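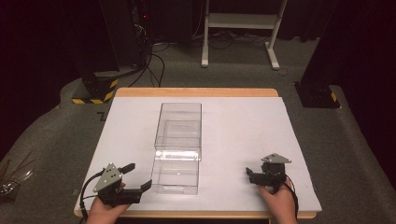
Ileana Căpraru
Data maintainer, Drirby Household Storage Survey

Drirby Household Storage Survey: README and data card

Last edited 21 June 2021

Read this before you download

The survey asked people how they keep dry food, small tools, paperwork and clothing at home, and what they throw out as a result. It has been quoted as proof that clear boxes cut waste. I run the files and I don't think they prove that. They show that people who own clear boxes say they waste less, and those are the same people who answered a long form about storage.

What is in the package

responses.csv has one row per household, 529 rows.
diary.csv has the throw-away diaries, which only 369 households finished.
codebook.txt gives every column name and the wording of the question behind it.
changes.txt lists edits made after the first release.

The two tables join on house_id. Do not join on postcode. Someone at Plendbridge did that with the first release and got a very exciting chart.

How the answers were collected

We mailed 700 forms to addresses in the town of Drirby and the farms on its north side. Reminders went out once. Diaries ran for 12 weeks and were filled in by hand, then typed up by Efua Mahama and Horațiu Surdu, who each did half. They did not type up each other's half, so there is no double entry check. I asked for one and was told there was no money for it.

The form came in English only. We don't know who left it in the tray by the door.

Columns that need care

container_type: "clear", "opaque", "mixed", "none". People picked for themselves. A glass jar and a plastic box with a lid both land in "clear", and a frosted tub could land anywhere. The pilot version of the form split glass from plastic, and I wish we had kept that.

label_use: yes or no. There is no "sometimes", so the people who labeled one shelf in a burst of energy had to choose. Treat it as a mood.

waste_self: a score from 1 to 5, where 5 is "a lot". Compared with the diaries, it is close to useless. Plenty of homes gave themselves a 1 and then wrote down whole bags of flour.

spend_month: what the household spent on storage items. Blank means blank. It does not mean zero, whatever your software does on import.

adults, children: fine as they are.

What people have used it for

Tin-yau Tsao used the diary table to look at how long opened packets last, which suits it well. Graltenent used responses.csv to back a line in a sales leaflet about see-through storage "changing habits". Nothing in the table can speak to change. Each home was asked once, and the diary has no before period.

Please don't use the survey to compare brands. Brand was never asked.

Please don't use it to guess at the whole country either. Drirby has big pantries and a lot of retired people.

Known problems

Some rows have label_use = yes with container_type = none. Mirko Rinaldi thinks these are people who label shelves. He may be right. I left them in.

Diary weights are in pounds, but a few writers used kilograms and said so in the notes column. Those were converted. Anyone who used kilograms and kept quiet was not.

The free text column "why" was cut off at the first comma in the early export. This has been repaired in the current file. If your copy has very short reasons in it, you have the old one.

One diary is plainly a joke. It is flagged in the notes.

Privacy

Names and street addresses were removed before release. The postcode is cut to its first part. The free text was read through by one person, me, and I could have missed something. If you find a name in there, write to me before you write about it.

Terms

Free to use and share with credit to the Drirby Household Storage Survey. The Tănase fund paid for printing and postage and had no say in the questions. If you publish a result, say which table it came from and how many rows you dropped.

Next release

A second round is planned for September, with glass and plastic split again and a "sometimes" for labels. I have asked for double entry. No answer yet.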